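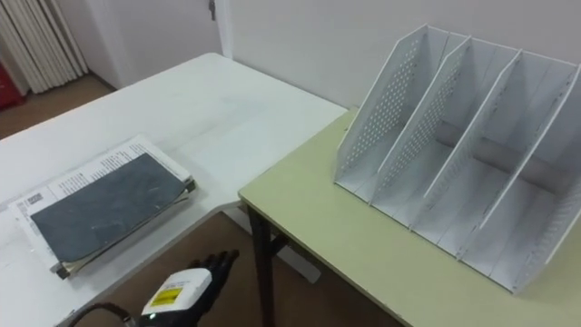

What did we get for the money this spring? We got the Garine parish letters sorted, read and mostly typed up, which is more than I promised you back in the winter.

So, a proper update. The Gustby fund paid for 15 weeks of my time plus the reading help, and we finished the main pass in June. The collection came to 653 letters once I'd pulled out the duplicates and a stray batch of seed bills (I kept the seed bills, they're lovely, but they aren't letters and I haven't billed you for them). Typed up, they run to 1,189 pages with the notes. I had guessed a good bit less. Those Stetsiuk sisters could write!

The sisters are the big news. There were two of them, and they wrote to each other every couple of weeks after the younger one moved over the ridge to Gratlow to keep house for an uncle. Most of it is weather, hens and who has fallen out with whom over a fence line. But there's a long run about the mill closing, and I've never seen it told from the kitchen end before. You get the price of flour, then who is leaving, then a whole page on whether to sell the good table. I read that one twice and then went for a walk.

Mwende Odera has been doing the second reading, and she's much better than I am with the older handwriting. She caught that I'd been reading "Aunt" as "Anna" all through the early letters, so we had to go back and fix the family tree. That ate up most of a week and it's why the index is behind. I'd still much rather have it right.

Still to do: the index, a short introduction, and 5 letters where the ink has faded so badly that neither of us can make out more than the greeting. I'd like to leave those in with gaps marked and not guess. If you feel differently, tell me soon, as it changes how I set up the notes.

On money, we're inside the budget. Travel came in low (I got a lift to Gratlow both times) and copying came in high, and they pretty much cancel out. I'd like to move what's left of the travel line over to printing, if that's okay with you. A plain paperback would be fine. People in Garine keep asking me when they can buy one, and I keep telling them to wait for the index.

I'll send the draft introduction next, and it'll be rough. Please scribble all over it.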